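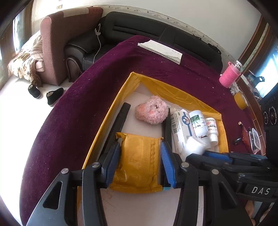
Small operators keep asking for a second engine on feeder routes, and I think they are paying for the wrong thing. On a 400 km sector, the Skendau twin burns 15 percent more fuel than the single it replaced and carries the same load. Its dispatch rate last November was 92 percent. Most delays came from the propeller governors, and a twin has two of those. The money would do more in spare parts and icing training.
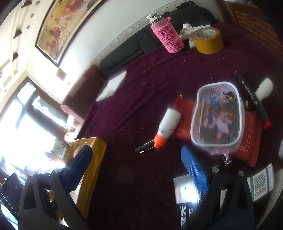 Gumaro Ochoa wrote to object that fuel burn means little to a crew over cold water at night, and that he would accept the extra governor. On overwater sectors I agree with him. Omside flies very few of them.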